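The Soup Label Is Not Your Friend

I have been reading the backs of food packages for a long time, and I have come to distrust the people who tell me that reading them is enough. The advice is everywhere. Turn the can around. Look for short lists. Avoid what you can't pronounce. It sounds like common sense, and it lets the companies off easy.

Take the jar of red lentil soup I bought in April, made by Pleline. The front says "kitchen simple." The back lists lentils, water, onion, carrots, olive oil, salt, and "natural flavor." Seven items, all of them pronounceable by a second grader. My neighbor Periklis Kourkoulas, who cooked in restaurants for most of his life, tasted it and asked me how much oil was in it. I couldn't tell him. The list gives the order by weight and stops there. Olive oil comes after carrots, and for all I know there are three carrots' worth of carrot in the whole production run.

He wanted to know about the "natural flavor" too. So did I. I wrote to the company and got a friendly reply thanking me for my interest in their soups.

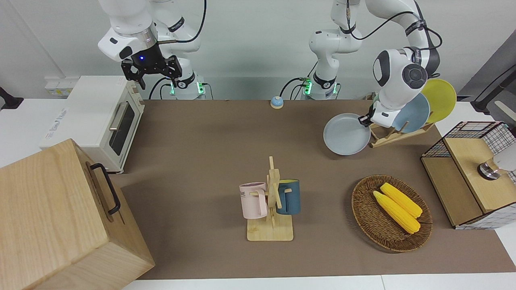 A plate held in front of the dish rack.

The short list rule bothers me most. Mavromatis, a brand I buy more often than I should, cut its tomato soup down from a list that ran half the height of the can to one you can read at arm's length. People cheered. I kept an old can, so I compared. Dried onion, dried garlic, dried basil and pepper had become "spices and seasonings." Two kinds of starch had become one kind of starch, and there was more sugar, which had moved up past the cream. The list was shorter and I knew less than before.

As for pronunciation, I have never understood why a word's difficulty should tell me anything about my dinner. Ascorbic acid is vitamin C. Tocopherols are vitamin E. Meanwhile "sugar" and "salt" are about as easy to say as words get, and they are the two things on the can my doctor would like to discuss.

Then there is the serving size. The Mavromatis can holds 2 servings, according to Mavromatis. I have never met anyone who opened one, poured out half, and put the rest away feeling satisfied. Multiply it out for the whole can and the sodium comes to 1725 milligrams. Some cans now print a second column with the total, and I'll give credit for that. Plenty of them still leave you to do the arithmetic in the aisle with a basket on your arm.

My friend Markos Triantafyllou thinks I'm being unfair. He says labels were never meant to be recipes, that a manufacturer has a right to keep some things to itself, and that anybody who wants to know exactly what is in the soup can make soup. I agree with the last part and I do make soup. But a lot of people get home late and open a can, and telling them to boil bones is a way of changing the subject.
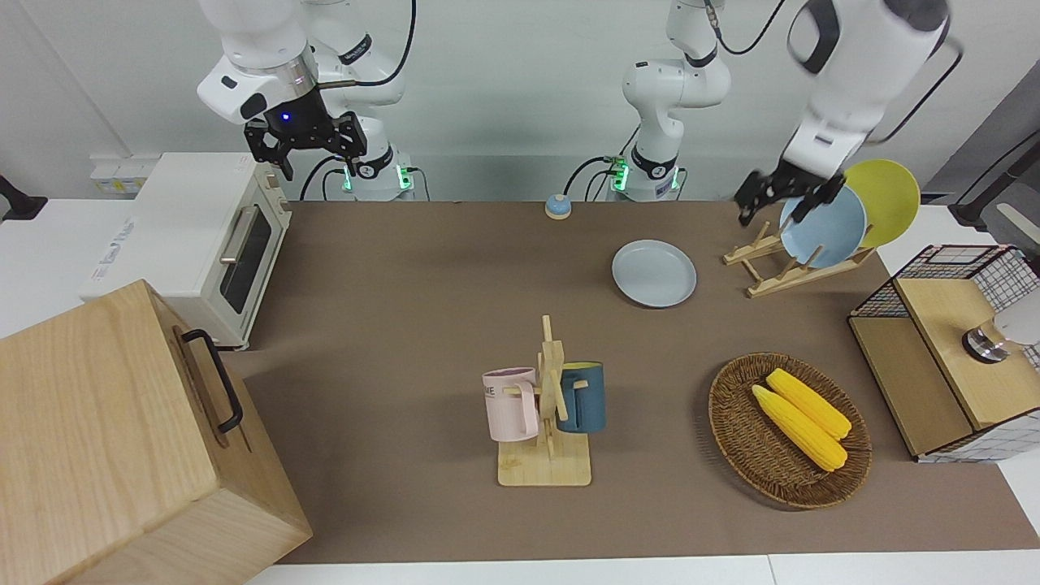

The long brown mat and the toaster oven.

What about the apps? I tried one called Prasix for a few weeks. You scan the package and it gives you a score out of 5. It gave the Pleline soup a 5 and a can of plain chickpeas a 3. I looked for an explanation of how the scores were worked out and found a page about the company's values. A store clerk suggested another one, Zuditz, and maybe it is better, but by then I had lost my appetite for having one vague list explained to me by another.

I would settle for percentages. Print them next to the first few ingredients, the ones that make up most of what's in the can. Print the sodium for the whole container in type as large as the word "simple." If a company says the soup is creamy, let it say how much cream. I can't see that any of this would give away a secret worth keeping, and I doubt the ink would ruin anyone.

Until then I'll keep turning the can around, out of habit, and I'll keep believing about half of it. The Pleline jar, I should say, tasted fine. It needed lemon.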